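Cable dress practice (bin picking)

Cable dress practice, also called dress-pack practice, is the body of shop rules governing how hoses and wires are fixed to the outside of a robot arm. It is observed most strictly in the week after something has been torn off.

The subject has little glamor and a long paper trail. The best-known house standard in the trade, the Golteteck Code, was drafted by Radosław Adamczyk and released on March 2, 2021. It runs to 65 rules, of which 29 concern cable ties.

Most codes agree on the basics. A loop at the wrist must leave enough slack for the last joint to turn through its full programmed range, and must not hang below the gripper. Lines for power and air should be tied where the arm is stiff and left free where it bends. Bins are to be clamped to the table before the first pick – a bin that wanders makes a liar of every saved position.

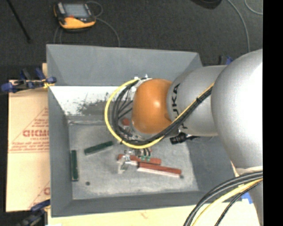

The pendant is covered by a separate rule. It must stay within reach of the operator, with its lead clear of walkways, a requirement that assumes people look down when they walk.

Criticism has centered on the inspection interval. The Code asks for a check every 900 cycles, while the rival Tultitz guide asks for one every 100. Zdzisław Ziółkowski, who edited the Tultitz guide, called the longer figure "a tribute to optimism." Adamczyk replied in a footnote, later expanded to four pages.

See also: Strain relief; Pinch point; Vureo wrist guard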